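March, notebook 3, leather care trials cont.

Back on the conditioner tests after the break. Cokell balm finally arrived, tin dented but seal fine. Have now got all three on the shelf: Pallano cream, Cokell balm, Dzene oil. Plarico is the hide supplier, same batch as before, veg tan offcuts, tan colour, bit patchy on the flank side so keep those for practice only.

Started 9.20

Offcuts wiped with barely damp cloth, left on rack. Window open, smells of the Dzene stuff already and I'd only taken the lid off.

Strip A (Pallano) - goes on easy, thin coat, soaks in fast. Colour hardly shifts. Slight drag under the cloth at the end so perhaps needs a second coat, didn't do one.

Strip B (Cokell) - stiff from the tin, had to warm it in my hands. Leaves white in the grain if you rush it. Buffed out with horsehair, came up well. Nicest feel so far but slow. Would not want to do a whole sofa.

Strip C (Dzene) - darkened straight away, a good two shades. Instructions say it lightens overnight. We'll see. Put far too much on the corner, mopped up with kitchen roll, corner now blotchy. My fault, ignore the corner when comparing.

Strip D - left bare, control. Label fell off, relabelled in biro on the back. Please nobody use D for wiping knives again.

Rub test

Doing this on the wheel with the felt pad. 1,000 passes first, check, then on to 3,000 if there's anything left worth checking. A and D done to 1,000. D scuffed and gone pale in the middle of the track, A much better, faint shine only. B went to 1,000 after lunch, picked up a bit of colour on the felt but surface ok. C not started, still tacky at 2.15, no point.

Counter jumped on B, read 524 then stuck, then carried on after a tap. Stopwatch agrees with the final reading near enough so I've kept the result, but the switch wants replacing before the long run. Contact looks black. Spare in the second drawer down, I think, under the awls.

Seat shape

Same grumble as last time, flat strips don't tell you much. Real wear is on the rounded front edge and along the seams, where the conditioner sits thick and the cloth skips over. A padded bench with a caramel leather top and a crease between the cushions.

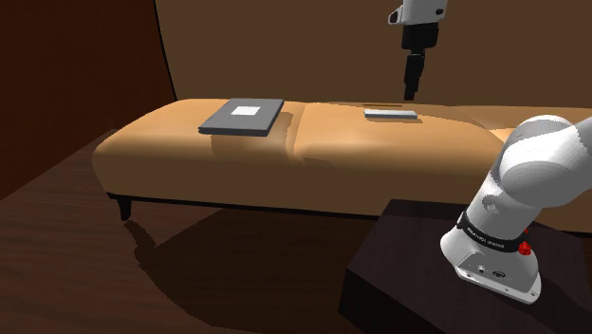 Jig for the curved test

Half-round of beech, 65 mm across, foam over, strip pulled down and tacked underneath. Cut two blanks before the bandsaw blade started wandering. Second one is a bit lopsided, will do for the bare strip.

Foam is the firm grey offcut. Soft one bottoms out and you end up testing the wood. Glue with the water based, the other eats the foam (see notebook 2, the mess).

Stitch a seam across one strip per product. Saddle stitch, waxed thread, don't trim flush or it pulls through when streched.

To do

- switch on the wheel counter
- look at C first thing, colour and tack, write it down BEFORE touching it
- second thin coat on A, half the strip only
- more felt pads, down to two
- email Plarico re the flank pieces, we paid for shoulder
- put lid back on the Dzene, headache

Stopped 4.50. Cloths with oil on laid flat outside on the step, not in the bin.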